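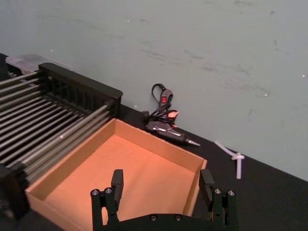 What do the students in the Skimness robotics club work on?
They teach a robot arm to tidy a workbench, one small job at a time, and write down how every try goes.

June 28, 2025

The Skimness club has been at it since January, and what a friendly, stubborn bunch they are! Their project, which they call Rinix, is one of two student entries Plerno is sending to the Rungrueang meet, and it asks the arm to move tools between a wire rack and a cardboard tray without anybody touching the controls.
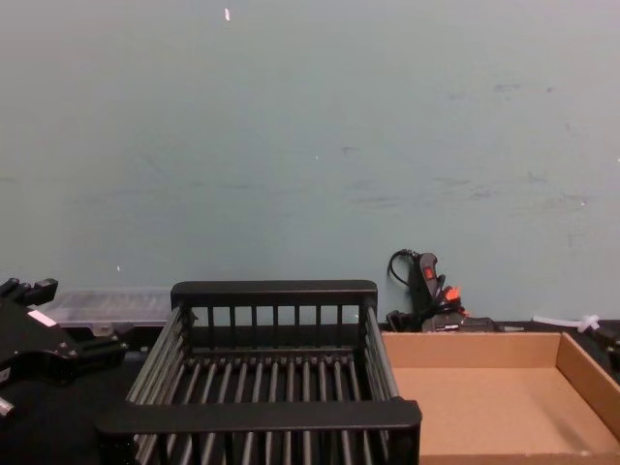
The rules allow each team 30 minutes, setup included, so the students have been practicing the dull parts too (plugging in, checking the grip, starting over when something slips). By last week their notebook listed more than 2124 tries, good and bad, and they are happy to read from it to anyone who drops in. Families are welcome at the next practice, and younger brothers and sisters can come along as well.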